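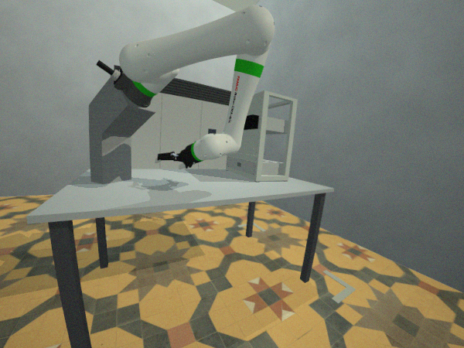
D'après Lowri Llewellyn, le roman ne commence vraiment qu'à la scène du bac, et tout ce qu'il y a avant pourrait sauter sans que le lecteur s'en aperçoive. Elle l'a dit avant même d'enlever son manteau, donc j'ai ouvert mon cahier en catastrophe et le début du compte rendu est un peu bancal, pardon !

Compte rendu de la réunion de février
Groupe de lecture des manuscrits

Présents : Lowri Llewellyn, Branwen Prosser, Harish Kashyap, Beat Plattner et moi à la plume. Waltraud Gerlach nous a rejoints à 19 h 20, son train avait du retard.

Ordre du jour : le manuscrit de Branwen, le titre, le tirage, la soirée de lancement, divers.

1. Le manuscrit

Pour ceux qui ont raté les épisodes précédents : Branwen a rendu sa deuxième version, 563 pages, et c'est toujours l'histoire de la grève des passeurs, avec les deux sœurs qui ne se parlent plus et le beau-frère qui tient le registre. Je l'ai lue en quatre soirs (le dernier jusqu'à deux heures du matin, je l'ai payé le lendemain) et j'aime beaucoup plus cette version que la première. Le beau-frère est devenu quelqu'un. Avant, il passait des papiers d'une pièce à l'autre.

Sur l'ouverture, on a discuté longtemps. Lowri veut couper les trois premiers chapitres. Harish n'est pas du tout d'accord, il tient à la veillée chez le tonnelier et il nous en a relu une page à voix haute, très bien d'ailleurs, ce qui a fait remonter la veillée dans l'estime générale. Beat propose de garder la veillée et de la glisser plus loin, au moment où l'aînée revient au village. Branwen a d'abord dit non, puis elle a pris des notes pendant dix minutes sans lever la tête. Elle va essayer.

Autre point, les dates. Dans la première partie, la cadette a dix-neuf ans au début de l'hiver et vingt et un au dégel. Branwen dit que c'est un reste de l'ancienne chronologie, quand la grève durait plus longtemps. Harish a dressé une liste des passages concernés, il y en a 16, et il la lui envoie par courriel. Il faudra aussi vérifier le prix du passage, qui change de monnaie entre deux chapitres.

Waltraud, arrivée au milieu de tout ça, a demandé si les lettres du registre étaient inventées ou tirées d'archives. Les deux, répond Branwen : le ton vient de vraies lettres qu'elle a lues, les phrases sont d'elle. Waltraud voudrait une note en fin de volume pour le dire clairement. Lowri déteste les notes en fin de roman. Moi je les lis toujours en premier, mais je n'ai pas osé l'avouer sur le moment, alors je le fais dans le compte rendu.

Décidé : Branwen remanie le début, déplace la veillée à l'essai, corrige les âges. La note, on verra quand le texte sera stable.

2. Le titre

Le titre de travail, « Fallilbridge », c'est le nom du village, et Branwen y tient. Beat craint qu'on ne sache pas le prononcer en librairie et que les gens renoncent à le demander. Il a fait le test avec ses voisins de palier et il a obtenu trois versions différentes. On a proposé « Le Registre » (trop sec), « Les Passeurs » (il doit déjà en exister une demi-douzaine) et « L'Autre Rive », que Lowri a accueilli avec un soupir que je ne sais pas transcrire. Personnellement je vote pour garder le nom du village, avec un sous-titre au besoin. Harish aussi. Pas de vote formel, Branwen garde la main et nous dira à la prochaine réunion.
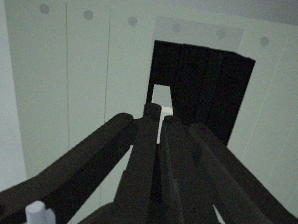 3. Tirage et fabrication

Les éditions Ostora ont répondu à Beat. Elles prennent le roman dans leur collection Yorath, sous réserve de la version définitive, et partent sur un tirage de 1000 exemplaires. Tout le monde a applaudi, et Branwen est devenue toute rouge ! Elle le savait depuis la veille et n'avait rien dit, la cachottière.

Ostora demande en revanche que le texte soit resserré. Pas de nombre de pages imposé, mais Beat a compris entre les lignes que 563, ça leur faisait un peu peur pour le prix de vente. Lowri a eu le triomphe modeste. On est d'accord pour que Branwen coupe d'abord toute seule, et qu'on relise ensuite chacun une partie : Lowri la première, Harish la deuxième, Waltraud et moi la troisième, qui est la plus longue et où il y a le procès. Beat relira les épreuves, il a l'œil pour les guillemets.

Question de Waltraud sur la couverture : est-ce que l'auteure a son mot à dire ? Oui, un avis, sans plus. Branwen souhaite surtout éviter la femme de dos en robe longue qui regarde l'eau. Approbation unanime, et je crois que c'est le seul point de la soirée où ça s'est produit.

4. Soirée de lancement

La librairie Sekus veut bien nous accueillir un vendredi, à partir de 18 h 30. La salle du fond tient 70 personnes assises, ce qui me paraît très ambitieux, mais Harish rappelle que pour le recueil de nouvelles on avait dû laisser des gens debout dans l'escalier. Bon, il pleuvait et c'était gratuit.
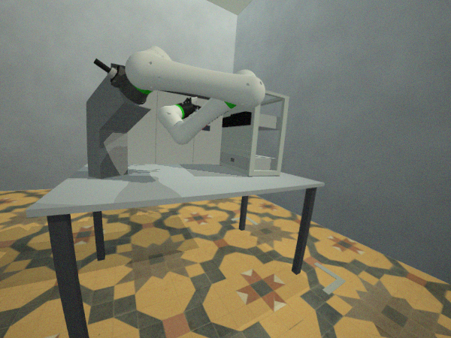
Pour la lecture, j'ai suggéré deux extraits courts plutôt qu'un long, parce que j'ai déjà vu des salles entières s'éteindre au bout de vingt minutes (la mienne comprise). Branwen lirait la scène du bac et Lowri prêterait sa voix à la sœur aînée dans la dispute du lavoir. Elles ont essayé quelques répliques autour de la table, c'était drôlement bien, Lowri fait très bien les gens fâchés. Waltraud mènerait l'entretien. Elle prépare ses questions et promet de ne pas raconter la fin du procès, ce qu'elle avait failli faire la dernière fois avec un autre livre.

Reste à voir qui s'occupe du vin. Beat a un cousin vigneron mais ils sont en froid. Je me renseigne auprès de la librairie pour savoir ce qu'elle fournit, verres compris.

5. Divers

Harish cherche toujours l'exemplaire annoté du manuscrit précédent, chemise cartonnée bleue, ses remarques au crayon dans la marge. Regardez dans vos sacs, s'il vous plaît.

Lowri apportera à la prochaine réunion les trente premières pages de son polar. Elle demande qu'on soit sévères. Harish a dit « avec plaisir » un peu vite.

Fin à 22 h 05. Pour la prochaine date, j'envoie un sondage, répondez-y cette fois, merci !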